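Ticket 5299 – Goria gripper kit stops short on thin parts
Product: Goria two-finger kit with wrist camera, bought through Feltach
Status: Open, waiting on customer

Customer report, Friday 9:40

We have the kit on trial at Tetomus. Test job is picking two wooden dowels held together with a rubber band, partly on a white tray. The fingers open fully on command. On close they stop early and the log shows error 52. Cycle counter reads just over 2,000. Wrist camera view before the close command:

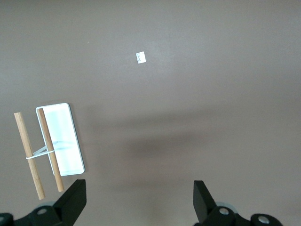
Steps tried so far

1. Power cycled the controller. Same error on the next close.
2. Ran the close command with nothing between the fingers. Closed normally 5 times out of 5.
3. Set grip force to 99. Stops at the same point, so we put it back to default.

Support reply, 11:15

Error 52 means the finger motor met resistance before the target width. Your target is probably smaller than the part – the Hellwig plug-in fills in zero if the width field is blank. Please enter the width across both dowels, save the job and run it again. If the error returns, export the log and attach it to this ticket.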